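From the Bench: Two Grippers, One Controller and a Long Argument About Lenses

By Tiago Loureiro

Readers of the last newsletter will remember that I promised a winner by June. We have a winner in one category, a draw in another, and in the third a result so dull that I have been asked to leave it out. I have left it in.

The question was simple when we wrote it on the whiteboard. Which gripper should go on the arms for the kitchen and workshop tasks, the Tonach or the Skesow? Both are two-finger designs. Both come with a data sheet that describes the other one's faults in some detail. We gave each of them the same list of objects in the simulator, the same starting poses and the same controller, then went home and let the machines get on with it. The full run was 669 attempts, split between the two as evenly as an odd number permits.

The Tonach is the polite one. It closes slowly, stops when it feels resistance and then waits, like a guest who isn't sure which fork to use. On mugs, boxes and bottles it did what it was told. On anything thin and wide it arrived late, closed on the air above the object and reported success. We spent most of a morning looking for the bug in our scoring before we worked out that the gripper was counting its own fingers touching each other as a grasp. There is a setting for this. It's off by default.

The Skesow has no such manners. It gets there fast and squeezes. In the simulator this costs nothing, and I want to stress that point to the people who have already asked when they can bolt one on and point it at the good glassware. Our contact model is generous. Objects that would be in pieces on a real bench are, in our world, merely pushed a short way to the left. With that caution entered in the record, the Skesow took the category. It held on to flat things, curved things and things with awkward rims, and it let go when asked, a habit I've come to value.

The draw was on reach. The two housings differ in shape but not enough to matter, and the arm behind them is the same arm. Where one couldn't fit, neither could the other. Figueiredo's mounting plate adds a little length to both, and we'd have been grateful for it if it hadn't also moved the tool center and put every attempt in the first batch off by the same small amount. The first batch isn't in the 669. The first batch is in a folder with an unkind name.

Now for the camera, where I expected the least trouble and got the most.

We used to mount the camera on a post behind the arm, looking over its shoulder. It gave a lovely view of the arm. The moment the gripper went down to the work, the one thing we wanted to see was hidden behind the one thing we'd paid for. So this spring we moved the view to the wrist and gave it a very wide lens model, the sort that bends straight lines and turns every picture into a porthole. The gripper now sits low in the middle of the view, always in the same spot, and the rest of the world is wrapped around it.

Opinion in the group was divided. One side held that the wide view was the only sensible choice, as the controller could see the object, the surface and a good part of the room at once. The other side held that it gave them a headache. Both were right, and only one of these is a technical objection.

What the wide lens does badly is corners. Anything regular, a checkered surface for instance, gets pulled and curved as it nears the edge, and our first go at estimating distance out there was optimistic. We trimmed the area the controller is allowed to trust and things improved. We also tried straightening the picture before handing it over. It looked much better to us and made no difference to the controller, which has no taste.

Dark objects were the other sore point. A black gripper closing on a black object is a poor subject for any camera, real or otherwise. The outline goes, and you are left steering by whatever catches the light, such as a pale fastener or a gray line down a panel. We turned up the lights in the simulator, which felt like cheating, and then turned them down again, which felt like virtue and cost us grasps. The current setting is a compromise that pleases no one and is therefore final until the next newsletter.

The dull result concerns the controller. We compared the old one with the Brovov build, which had been described to us as a clear step forward. Over a matched set of 260 attempts the two were so close that I wouldn't care to pick one in public. The Brovov is easier to configure and its error messages are written in sentences. It also takes 17 minutes to start from cold, a figure I timed twice out of disbelief. We are keeping it for the error messages.

Still to do: the same list again with the lights low and the trusted area trimmed further, a proper contact model for anything breakable, and a decision on whether the wrist camera should sit 3 centimeters higher so that we see a bit more of the fingertips. If you have views on that last one, the sign-up sheet for the next bench session is on the door. Bring a dark object, the more annoying the better. 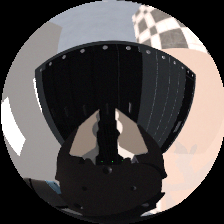

Wide-lens view in the simulator, with the dark gripper in front of a black fan-shaped object.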